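Cumosent Table Set 226
Section 4. Preparing the top and the small objects

4.1 Before you begin

Please read this whole section one time before you take the objects from the box. You need the round plate, the red cube, the hammer and the stick. If your set was bought together with the Goltmont storage tray, the objects lie in the tray and not in the box.

1. Clear the top of all loose objects, including screws and packing material.
2. Wipe the brown surface with a dry, soft cloth. Go from the far side to the near side.
3. Look for dark marks. See 4.4 if you find one.
4. Put the plate on the top with the rim up. Keep a distance of minimum 80 mm to every edge of the table.
5. Put the cube in the middle of the plate.

Caution: The hammer is heavy at the head side. Do not let it fall on the plate. A plate with a chip in the rim must be replaced.

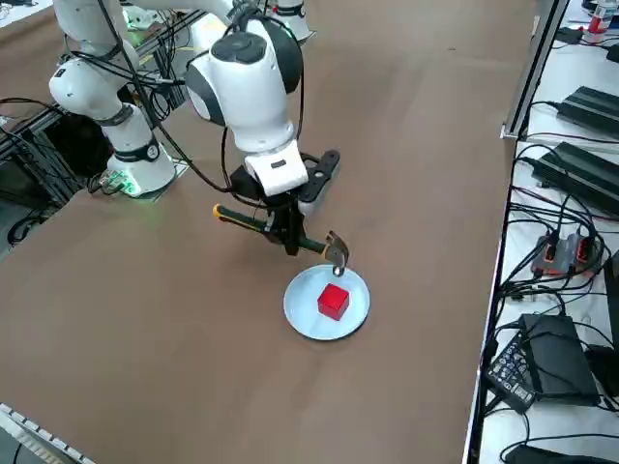 6. Check that the plate does not rock. Press lightly with one finger on the rim, in a few places. If it rocks, take the cube away, lift the plate and wipe under it.
7. Check the hammer before each use. The head must sit firm on the handle, and the grip must not turn in your hand. A loose hammer goes back to the supplier.

4.2 Position of the cube

The cube does not need to be exactly in the middle. A small difference to one side is allowed, as long as the full bottom face rests on the plate and no corner stands on the rim.

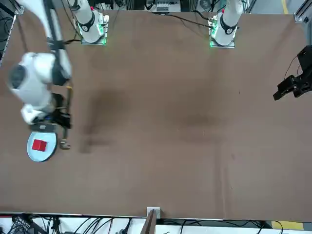
Fig. 4-2. Light blue plate flat on the top, with the red cube a little left of center.

Note: Other cubes from the Tefera color pack can be used in the same way. Use only one cube at a time on the plate.

4.3 Changing to the stick

1. Take the cube from the plate first, then lift the plate with two hands.
2. Put plate, cube and hammer back in their places. The hammer goes in last.
3. Take the green stick at the end without color tip. The yellow tip must point down to the table.
4. Let the tip come to the surface slowly. Do not press, and do not pull the tip over the surface with force.
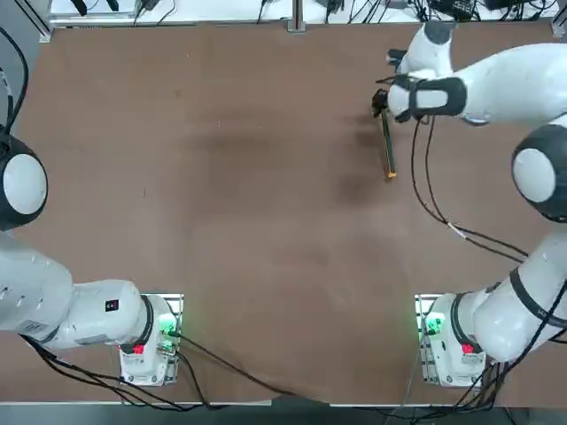
5. When you are finished, wipe the stick and put it back in the long slot. Do not leave it on the table overnight, it rolls easily.

4.4 Marks on the brown surface

A darker area can come with use and does not disturb the work. Do not try to scrub it away. For fresh dirt, use a cloth with a little Gesuden cleaner, wait 20 minutes, then wipe with a dry cloth. The cleaner must not be warmer than 40 °C.

Do not put the plate back before the surface feels dry to the hand. Spare plates and cubes are listed in Section 7.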